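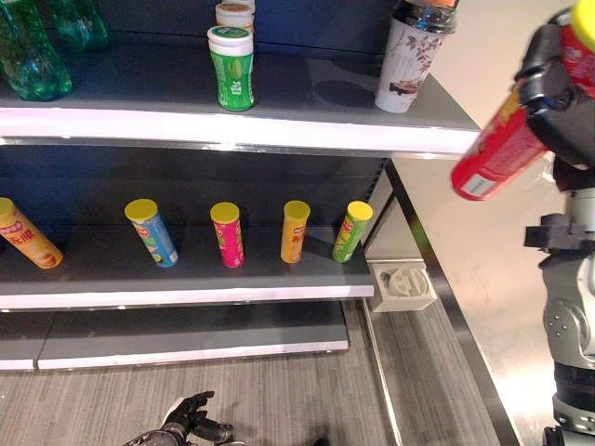

Putting goods back on a shelf is the job I wanted to see most when I went to the open day at Hekdale. My family had a small grocery when I was young, and I filled shelves there every evening after school, so I have opinions about this work. The visit program had many other things on it, but I stayed at the shelves for most of the afternoon. The task was potato chip canisters, all with yellow lids, and the robot had black hands and was holding a red one up high while five others were on the middle shelf. Two colors I would accept from a new employee: the pink and the yellow-orange one stood straight. The orange one at the left was lying diagonally, and my father would not have gone home before it was corrected.

Hekdale is a training and test center for shop equipment. It is 31 kilometers from my town, and the bus goes there only in the morning and in the late afternoon, so plan for a full day. The open day was on Thu 22 January. Entrance was free, but you had to register, and they gave me a badge with the number 670 on it. I do not think there were so many visitors. In the hall with the robots it was never difficult to find a place to stand.

The shelf demonstration was organized by Kaser, a company which makes shop furniture and now also wants to sell the work that happens on the furniture. Their engineer explained that the arm itself is the easy part. The hard part is the last two centimeters, when the canister is over the shelf and the fingers must open. A canister is tall and light, and if one finger stays on it a little longer than the others, it leans or it falls. I tried to do it slowly with my own hand at the table next to the coffee, and I understood what he meant. We people push the thing a little with the side of the finger after we let go. I have done this thousands of times and I never noticed it.

I asked how fast it is. The answer was that in a long test they put 1000 items on the shelves and it took them most of a week, with pauses. A person in a normal shop does this in one shift, and also answers where the sugar is. The engineer did not hide this, and I liked him for it. He said the speed will come, but first the items must stand.

In the next room Tisham showed household work: folding towels, loading a dishwasher, wiping a table. The towels were good. They were slow but the corners met, and a lady near me said that at her house they do not. The dishwasher was less good. The machine took plates without problems, but a soup spoon stopped it for so long that half of the group walked on to the next station. I waited until the end - the spoon went in.

There was also a talk by Texier, who rent cleaning machines to supermarkets. For me it was the most useful part, although there were no hands in it. Their floor machines already work every night in real shops, and the speaker had a list with 1221 calls for help from the last year. Most of these were for very simple reasons, for example a carton in the way or a wheel in a floor drain. Somebody has to come and move the carton. So the shop does not save a person, it saves some hours of a person, and the price has to be calculated like this.

My own answer to the question on the poster ("Ready for the shop floor?") is: not for the shelves, not yet. For floors, yes. For towels, maybe, if you have patience and a lot of money.

Practical remarks: the canteen closes at two. The hall is cold, so keep your jacket. The guided tour is better in the small group after lunch, because you can stand close and ask. Kaser told us they will show the shelves again in March with glass jars, and I have already registered.

Last updated: March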